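Folding Standards for Mixed Knits: Revised Notes

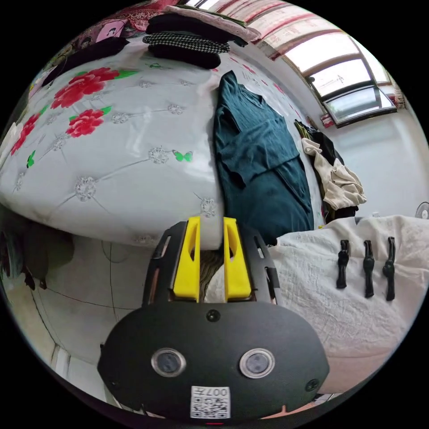 By Denise Blackburn | Household Textiles Section | 28 November 2004

The October notes on folding drew 19 letters, most of them on two points: where to fold, and what to do with knit shirts. Both are covered again below.

A bed remains the preferred surface. It is wide enough to lay a shirt out at full length and still leave room for finished work. A quilted bedspread gives a little grip, so sleeves stay where they are put. Raised embroidery can snag loose knits, and open-weave garments should go on a plain sheet instead.

Knit shirts are laid flat before any fold is made. Smooth from the collar down, bring the sleeves in, then fold the length in thirds. The teal shirt on the bed is at the first stage. Finished pieces go in one stack at the head of the work area, with unfolded garments kept to the side - mixing the two is the usual cause of refolding.

Stack order matters less than stack height. Beverley Bloxham measured stacks of sweaters on closed shelving and recommends a limit of 32 cm. Above that, the bottom garments take a set crease within a week. Heavy knits such as a houndstooth sweater belong low in the stack, and a light folded cloth may go on top.

Clips should be kept off folded knits. They leave a mark at the hem that steaming does not always remove.

Yvonne Bunting is revising the shelf chart for the next issue. Measurements should reach her in centimeters, with shelf depth given first.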